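2023年8月19日　阴，傍晚有小雨

早上六点多醒的，没再睡着。楼下在修路，切割机七点准时响。煮了一碗面，吃完把昨天晾在阳台上的床单收进来，还有点潮，又挂回去了。

今天主要的事是整理父亲的信。五月份从老家把那几个鞋盒搬过来以后，一直堆在衣柜顶上，拖到现在才动手。一共697封，这个数是母亲以前记在本子上的，我没有重新数过，先按她的数来。父亲退休前在外面跑船，后来几年在Danow的码头上做调度，那段时间写得最勤。信纸很薄，两面都写，有些地方墨水透过来，要对着窗户才看得清。

我的办法是先按年份分，年份看不清的按邮戳，邮戳也看不清的放到最后一摞。上午分完了两盒。有一封没有写日期，里面说船停在Nulcombe等零件，等了很久，船上的人轮流下去理发。他说理发的人手艺不好，把他后脑勺推出一个坑，叫母亲不要担心，到家的时候就长好了。这件事我小时候听他说过，不过他说的是在另一个港口。人记事情就是这样，地方会换。

还有一封夹着一张购物单，母亲的字，写着酱油、灯泡、毛线，还有“给小的买凉鞋”。小的就是我。凉鞋我记得，棕色的，后跟磨脚。不知道这张单子怎么会夹到父亲的信里，可能是她随手拿来当书签用的。我没有抽出来，还放在原处。

中午不想做饭，下去买了两个包子和一杯豆浆。店里涨价了，墙上新贴了一张纸。回来的路上碰到三楼的邻居，她问我最近怎么老不下楼，我说在家收拾东西。她说她也想收拾，从过年说到现在了。

下午接着弄。信封开胶的不少，口子一碰就散。我查了一下，说旧纸不能用普通胶带去粘，时间长了会发黄，胶还会渗到纸里。父亲自己倒是粘过几封，粘的地方现在成了一条一条的褐色，胶带早就干了，一揭就掉，字迹也跟着掉了一点。所以信本身我都不碰，只把外面装信的纸盒加固一下，再给每一盒贴上年份。 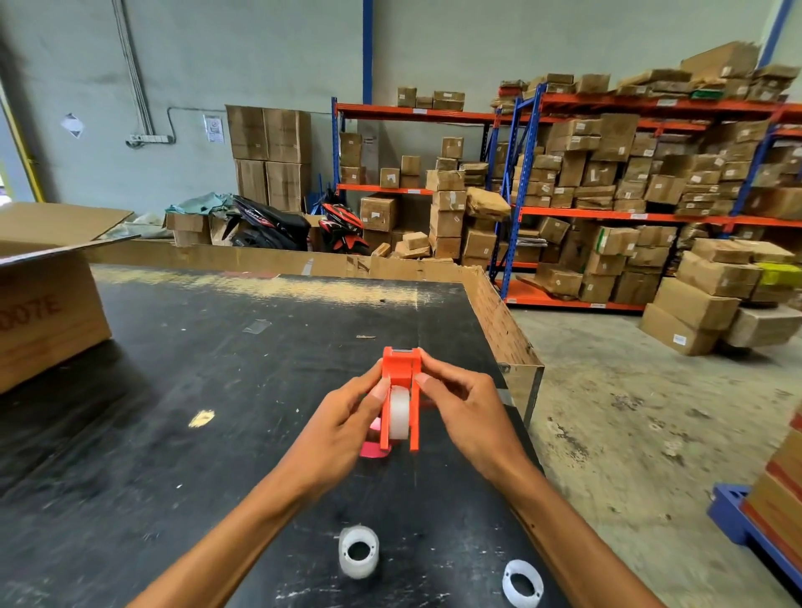

三点钟给Mounir El Fassi回了邮件。他的父亲和我父亲在同一条船上待过两年，去年他托人找到我，想知道我们家还有没有那时候的东西。他中文说得慢，写得倒很清楚，据说是在Gebru念书时学的。我告诉他，目前找到三封提到他父亲的信，最长的一封讲两个人上岸去找一家修表铺，结果走错了方向，走到天黑，最后坐运菜的车回来的。我把那一段抄给他了。原件我想等全部理完再扫描，不然顺序又要乱。

抄的时候有一个字认不出来。前后文是“他把表给了那个（什么）孩子”，看着像“哑”，又像“垭”。后来往下看到一句“他只会用手比划”，那应该是“哑”。我在旁边用铅笔写了个问号，还是不放心，回头问问姑姑，她认父亲的字比我强。

Mounir很快就回了，说他家里确实有过一种说法，他父亲年轻时丢了一块表，祖母为这个骂了他很多年。他说要打电话问问他母亲。我看完坐了一会儿，去把水烧上了。

四点半姑姑打来电话，问的不是信，问的是老家房子屋顶的事。瓦匠报了价，她嫌贵，想再找一家。我说别省这个钱，去年冬天漏成那样。她说她知道，就是心里不舒服。后来说到父亲，她说他小时候写字很难看，被先生打过手心，后来是在船上没事干才练出来的。这个我是第一次听说。早期的信确实歪歪扭扭，越往后越整齐，我一直以为是船晃的缘故。

电话里也问了她Halasitz是什么地方。有好几封信的抬头写着这个名字，我在地图上找到了，是个很小的镇子，离海还有一段路，想不通跑船的人去那里做什么。姑姑说大概是养病。父亲69年得过一次肺炎，船不等人，把他留在岸上了，家里很晚才知道。我翻出那几封又看了一遍，他一个字都没提生病，只说那边的面包很硬，房东养了一只灰猫，天天睡在他的鞋上。还说每天走路，走到河边再走回来，前几天走30分钟，后来能走40分钟。当时读着觉得他很闲，现在知道了，他是在恢复体力。

母亲当时看没看出来，我不知道。她在这几封信的信封背面都画了一个小圈，别的信没有。

傍晚下了点雨，不大。想起床单还在外面，跑去收，已经湿了，只好重新洗。趁洗衣机转着，把桌上擦了一遍，分好的几摞用棉绳松松地捆上，没打死结。剩下的盒子明天再开。标签上的年份我写得太小，姑姑来看的时候肯定要抱怨，有空换成粗笔再写一遍。

晚饭吃的是冬瓜汤和中午剩下的一个包子。冬瓜是前天买的，再不吃就坏了。九点多Mounir又来了一封，说他母亲睡下了，明天再问。还问我那只猫有没有名字，我前一封邮件里顺口提过猫的事。我回去找了一遍，信里没写名字，就叫“灰的”。

床单晾好了，十一点关灯。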